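Tuesday, workbench notes -- flowers and vases

Back on the artificial flowers today, with a large mug of tea and rather more optimism than I had last week. The Uvthorpe box has been unpacked at last, and I must say the stems have travelled better than I feared, though the pink ones always want a bit of fluffing up before they look like anything.

Thaddeus asked me to write down how I do the stems, so for his benefit: gather them in the hand first, keep the cut ends level, and lower the whole bundle in together. Feeding them in singly takes me 10 minutes a vase and they cross over each other at the bottom, which shows terribly in see-through glass.

Clear cut-glass vase, then the yellow ribbed one

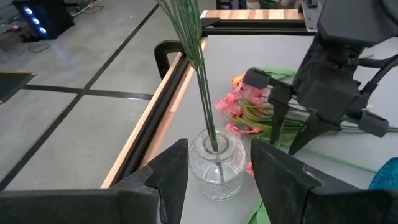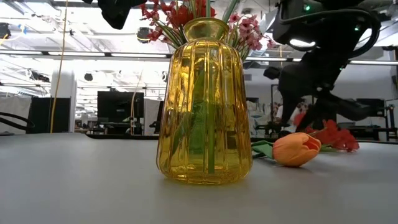

Thoughts on the vases

I am very fond of the yellow. It's tall enough to carry the reds and the pink spray together, and the ribs are kind to untidy stems -- you see green through the glass but not every kink. The clear one has a short neck and is lovely for a tight bunch, less so for anything that wants to spread.

Still undecided about the orange tulip. Its leaves are so broad that I'd be inclined to give it a vase to itself, or put it in last, low down at the front, where it can lean a little.

To do

Ask Rosenthal whether the Ginumeck order (184 stems, heaven help us) is coming before the end of November.

Find a shelf for the 8 spare vases.

Pick up stray petals before packing away, they get everywhere.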